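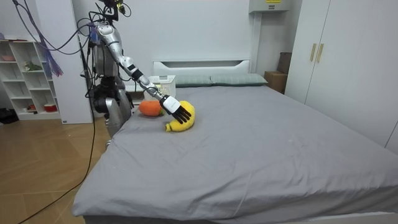 Tidying tips for people who now share the shift with a robot

Updated March 10, 2026

The Litance guest lodge in Bultuvville put its housekeeping crew alongside a humanoid in February. Usa Sombatkul runs the floor there and Omar Sfeir does rooms. Most of these tips are theirs, and the grumpy ones are all Omar's.

1. Pull the fitted sheet tight before you hand over the bed. You can fish a soft toy out of a deep fold without looking. Your new colleague may want a flatter field of play.

2. Give it one basket per bed and leave the basket alone. We are born basket-nudgers. Omar moved his three times in one morning, to be helpful, and was asked to go and be helpful in the linen room.

3. Choose a basket with holes in the sides and a proper slot to carry it by. The robot hasn't expressed a view. You're the one lugging it down the hall.

4. Learn where the cables run and walk the other way. Vacuum last. If you must vacuum first, coil your own cord on the far side of the bed so there's only one set to swear at.

5. Start with plush. Fruit is good, animals have too many legs. Anything with a glass eye or a squeaker goes in your apron pocket for later.

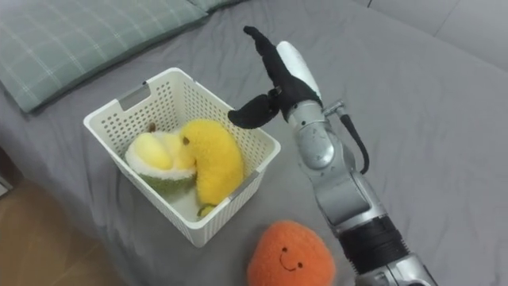
Durian and banana in, orange still out and cheerful about it.

6. Don't grab the last one. This is the hardest habit to lose. Usa reckons she spent her first week with her hands in her pockets, which after 10 years of housekeeping felt like being paid to loiter.

7. Use the waiting time. Bathroom mirror, kettle, bins. On a slow bed Omar can do the whole bathroom and come back to offer encouragement.

8. Write down what goes wrong in plain words. "Stopped over the pillow" is useful. "Sulking" got a laugh from the office, then a request for more detail.

9. Ask early who answers for the room. At Litance it's still the person whose initials are on the sheet, so you check the bed however it got tidied. Get that settled before the roster changes, and get it in writing.

10. Keep your knack. Hospital corners, stain triage, knowing which guest wants the extra blanket. The colour of your lanyard may change to "operator", but the blankets haven't moved.

Next month: getting candle wax out of wool, by hand.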